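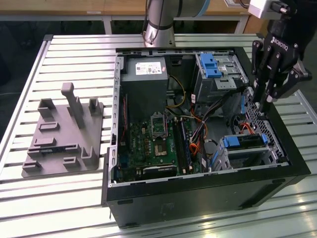 Old office desktops for the town library, repair or replace?

clasar_reader
Posted March 15, 2018
Hello all. I help at the small public library in Clermont. We have 22 desktop computers for visitors and most of them are very slow now. The town gives us 2,000 dollars for this year and I must say by September how we used it. One side wants to buy a few new machines. My side wants to keep the old ones and put in solid state drives and more memory. Please tell me your experience. I apologize for my English, it is my third language.

Tapia
What do visitors do on them? If it is mail, job forms and printing, then a solid state drive is enough. We did the same in our school and the start time went from very long to quite normal.

curkia_west
I don't agree with Tapia. Old power supplies and old fans die one after another. You put money in the drive and then in September the board is dead. Buy used business machines that are three years old. You get a cleaner result and all of them are the same model.

Tapia
The drive does not die with the board. You take it out and put it in the next one.

curkia_west
Fine, but who does this work? A library is not a repair shop.

clasar_reader
Mostly they do job forms, mail, and the children play typing games. The work would be done by me, in the evenings. I can change memory and drives. I have never changed a processor and I would prefer not to learn it on the library's property :)

slowfan
Before you spend anything, check how much memory is in each one. In our place half of them had a single module and an empty slot beside it. We moved the modules from the dead machines to the living ones and it cost us nothing. Check that they are the same type, please. They do not fit otherwise and you should not push.

curkia_west
With this I can agree. Also write a number on every case with a marker. Later you will be thankful.

clasar_reader
Thank you, I did not think about the numbers. I will ask if I can spend 300 on drives first and do the worst machines. Is it necessary to install the system again, or can I copy the old disk?

slowfan
For public computers I would install again. There are years of garbage on the old disks. Make one good installation and copy that one to the others.

Tapia
Yes, and wipe the old disks before they leave the building. People type private things in those forms.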